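Questions people keep asking about the sorting arm and the dropped boxes

Updated 26th June

I run the simulated returns desk for our project at Urnent, and ever since I posted that the arm had been misbehaving I've been getting the same handful of questions over and over. So I'm putting the answers in one place (and please keep sending more, I like them!).

What went wrong, in plain words?

The arm let go too early. It would pick up a box, lift it nicely, start heading for the bins, and somewhere on the way the fingers would open a hair and the box would fall onto the mat. Sometimes it landed flat. Sometimes it bounced off the table and that was the end of the run.

Was it a real robot? Did anyone get hurt?

No and no. This all happened in simulation, which we build and run in a package we call Udinora. Nothing heavier than a mouse moved in my office. I still write these up as if the arm were bolted to my own desk, because the same controller is meant to go on hardware later and I'd like all my fingers when it does.

What is the arm supposed to be doing?

Sorting. It takes a box from the mat and puts it in the right bin: returns, recycle or general. The grasp is the part we had trouble with, so that's where most of my time has gone. The fingers have to come down on a box that's standing on its narrow edge, and there's not a lot of room for sloppiness there. 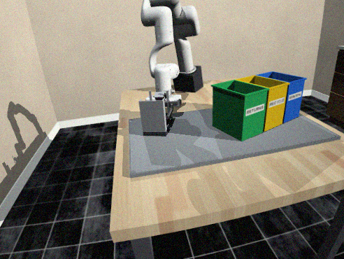 My first guess was friction, and I was wrong. I spent most of a week making the finger pads grippier and grippier, and all I got was boxes that stuck a bit longer before they fell. If you're chasing something similar, check your force command before you touch the pads. I wish I had.

So what was the cause?

A timeout. The controller had a safety rule that relaxed the grip if it hadn't heard from the planner in 400 milliseconds. Sounds sensible, right? Except the planner went quiet for longer than that whenever it had to work out a long swing toward the far bin. The controller figured the planner had died and, very politely, let go.

Who thought letting go was the safe choice?

Me! I wrote that rule back in February, when we were worried about the arm squeezing something it shouldn't. For a soft object or somebody's hand, opening up makes sense. For a box up in the air it's a terrible idea. Now a lost signal makes the arm stop and hold where it is, and opening the gripper takes a separate command from a person.

Doesn't holding on have its own risks?

Yes, and I don't want to wave that away. If a hand is caught between the fingers, "stop and hold" is the last thing you want. We have a force limit for that, and a manual release, and I've asked for both to be tested again before anyone plugs this into a real arm. Until that's done, Flerkberg (our hardware build) stays powered off.

Do you check it with anything besides boxes?

We do. I also look at open containers, with a close view down at the fingers, and that's the view where I can best judge how the pads line up on either side of a thing. The wide view is great for seeing where the arm goes and pretty useless for seeing a small opening of the grip.
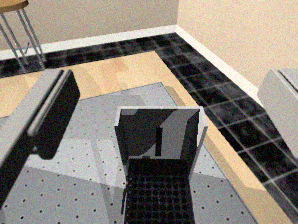 The other thing I changed was the logging. The old logs told me the gripper was "open" or "closed" with nothing in between, so a slow slip looked like a perfectly good grasp right up until the box hit the mat. Now I record the finger gap and the commanded force at every step. The files are huge and I don't care.

Is it fixed?

The early release is fixed, as far as I can tell. I reran the 5 worst cases and the grip stayed shut through all of them. There's still a wobble at the end of the long swing that I don't love, and it's next on my list.

Can I get the old version to reproduce the fault?

Sure. It's in the Urquhart branch, with the timeout left exactly as it was. Please don't run that one on a physical arm. If your gripper opens mid-swing, you've got the bug, and you can send me the log through the contact form.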